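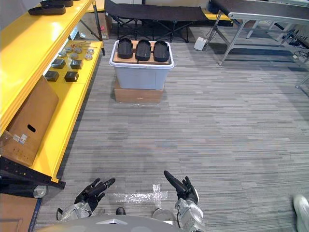 Home Papers Student Track Archive Search

Reading time: 4 min

3. Setup and Task

3.1 The sorting task

The task came out of a second year project course run with Delinell, a small footwear shop floor that lets students have a go at jobs nobody has automated yet. Soles come in mixed. Lefts and rights, different lasts, some upside down. Someone has to pick them out and lay them in a row, toes all the same way, before the uppers are matched. Boring work and hard on the back. The question for the term was whether a humanoid with two hands could learn the laying-out part from teleoperated demonstrations only, no scripted grasps.

Figure 1. The work area from the head camera of the robot. Soles laid across a board on top of a storage bin, toes pointing away from the robot; two more on the upper shelf of the yellow shelving at left. Both hands raised.

We kept the layout loose on purpose. Earlier student teams taped out every position and their policies fell over as soon as anything got bumped. So the board goes on the bin, the bin goes on a low carton to bring the height up, and that is all the fixturing there is. The board can be shifted a bit between episodes and we asked operators to do so. Carpet stayed down, moving the gear to a bare floor was not an option before December.

3.2 Hardware

Full size humanoid upper body, five-finger hands, one head camera. No wrist cameras this term, the mounts arrived late and then didn't fit. Hand control runs through Sastis, our own retargeting layer, which maps the operator's glove to the finger joints and clips anything past the joint limits. The thumb mapping is poor. We know. Most operators learned to open the hand wide and close late, and that habit is all over the data.

Soles are awkward for these fingers. Thin at the edge, dark, fingers are dark too, so the camera view gives very little contrast at the moment of contact. We tried a lighter glove skin over the fingertips for a week and dropped it, the skin bunched up at the knuckle and operators hated it.

3.3 Data collection

We collected 224 demonstrations over the term. Every one starts with the hands up and clear of the board and ends with the hands back up again. A demonstration counted as good if all soles were flat, in a row, toes away, and none hung over the board edge by more than the heel. Of the full set, 62 were thrown out. Main reasons were a dropped sole, an operator stopping midway to ask something, and one bad Friday when the clock on the logging machine drifted and the joint data no longer lined up with the video. We could of saved some of those last ones with a manual offset but ran out of time.

Each operator did a short practice block first, not recorded. Sessions were kept short. Tired operators make jerky demos and it shows in training.

Labels were added after, by hand, one pass: left or right sole, which hand picked it, success or not. Disagreements were settled by watching the clip again together.

3.4 Training

Two policies. The first, Akyol, takes the camera image and the joint state and predicts short chunks of joint targets. The second is the same network with the left/right label added as an extra input, so it is told which sole to go for. Both trained for 2900 steps on the lab machine. Longer runs gave lower loss and worse behaviour on the robot, mostly freezing above the board with the fingers half closed. We beleive this is the late-closing habit again but have not tested it properly.

Images were cropped to drop the floor right in front of the robot, colour jitter on, no flips. Flipping looks tempting for free data but it turns a left sole into a right one and the labels go wrong. We lost a few days to that.

3.5 Evaluation

Trials ran with a spotter beside the robot holding the stop button. Board position was changed by the spotter before each trial without telling the operator of the baseline, who used Soltton, the course's older keyboard jog tool. Same success rule as in 3.3. A trial was ended early if a hand pushed down on the board hard enough to tip it, and scored as a fail. Results for both policies and the baseline are in Section 4.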